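Notes from the Rirach open day

22nd October

I spent most of an afternoon at the Rirach open day and took more notes than I expected to. The building is a converted cold store, with the offices upstairs and the robot work on the ground floor. Registration was a sheet of paper on a music stand. Visitors were split into groups of 11 and sent through on a fixed rotation, which meant the schedule held until the second stop and then slipped for the rest of the day.

I went for the manipulation demos and skipped the drone talk. What follows is mostly about grasping and simulation, with a short grumble on latency.

The first stop was a physical cell built by Flivon, a small integrator that does a lot of its business in pharmacy and parcel sorting. The arm was a six-axis unit on a steel pedestal, with a parallel gripper and a wrist camera. The job was to clear a tote of mixed retail stock onto a tray. Rigid cartons went well. Bagged goods went less well, and the operator had the speed override turned down the whole time we were there. She said the cell had been moved from another site in June and the camera calibration had been redone twice after that. I asked what the calibration target was and got a proper answer (a printed dot grid on aluminium plate, fixed to the pedestal), so full marks for that.

The fault I saw most often was a late close. The arm would arrive over the item, wait, and then close the fingers after a visible pause. Flivon put it down to the planner checking the grasp a second time. I suspect the gripper's fieldbus, having fought with the same behaviour at work, but I had no way to test that from behind a rope.

The second stop was the one I had come for. Aurelia Filip runs the simulation group, and she gave the session from a standing desk with one monitor facing her and another facing us. Her group's project is called Wurau. It renders household scenes from the viewpoint near the gripper and feeds those images to the same policy that will later run on hardware. The scenes are assembled from a library of scanned and modelled objects, with the fabrics, surfaces and lighting varied between episodes. She had 400 scenes prepared for the day and let the group pick which ones to open.

Her main argument was that the background matters more than people budget for. A plain grey bench makes for good-looking success rates and tells you very little. Patterned cloth is harder because it puts strong edges everywhere, and an edge detector (or a network that has learned to behave like one) will happily treat a stripe as the side of a box. Packaging is awkward in a related way, with its own printed edges inside its real outline.

She was also frank about the rendering. Compressed textures and low-resolution assets leave blocky patches, and the boundaries of cloth objects can come out stepped. Her group does not clean all of this up. Some defects are left in on the theory that a policy ought to survive a bad image, and some are left in because fixing them costs render time. I would have liked to see those two categories separated in the results, and said so. She wrote it down.

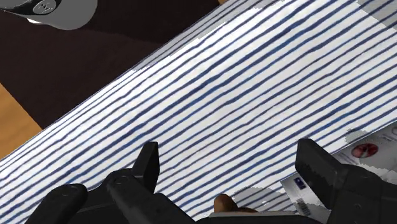

Does a simulated scene have to look photographic to be useful for training?

It has to vary in the ways the real site varies. Lighting direction, surface pattern, object placement and camera pose all matter more to the policy than fine surface detail, and a scene set that is pretty but uniform will usually transfer poorly.

The close-range views were the most instructive part of the session. With a camera mounted that near the tool, the fingers take up a good share of the image and hide whatever lies behind them. An overhead camera gives a cleaner view of the layout and a worse view of contact. Wurau can render both, but Filip's group trains chiefly on the near view and adds the overhead one late in the process. I asked whether the finger geometry in simulation was taken from the CAD model or from a simplified mesh. The visual mesh is from CAD. The collision mesh is simplified, and the difference between them is the first thing she checks when a grasp that looks right in the render fails in physics.

Cloth contact is still approximate. The friction values are fitted from pull tests on a handful of fabrics and then widened. No one in the room claimed this was accurate, and the widening is there to cover the error. Sheets and tablecloths that drag along with the item are a known gap – she had a list of failures of exactly that kind and was willing to scroll through it.

Stop three was a talk on teleoperation by someone from Tănase, who make the input rig. It ran long. The hand controller is light and the force feedback is better than what I used in my last job, though the end-to-end delay was nearly 8 frames at the display and you could feel it on any small correction. I had 2 minutes on it and managed to place a mug on a saucer at the third attempt. The person ahead of me did it first go, so the delay is evidently no excuse.

A few practical remarks for anyone thinking of going next year. Park on the street behind the building, as the lot fills with trailers. Bring ear protection if you plan to stand near the compressor. The coffee is instant. Questions are welcome at every stop, but the staff at the physical cell can't leave the enable switch to draw you a diagram, so save the long ones for the simulation desk.

I asked Filip for the failure counts broken down by background type and she has agreed to send what she can share. If the numbers arrive I'll put them in a separate post, along with a comparison against our own bench, where the tabletop is plain white laminate and, by her argument, probably flattering us. I have ordered some striped fabric in the meantime. It should be enough to cover the bench with a bit left over for the side table, and I'll rerun the carton picks on it before changing anything else in the setup.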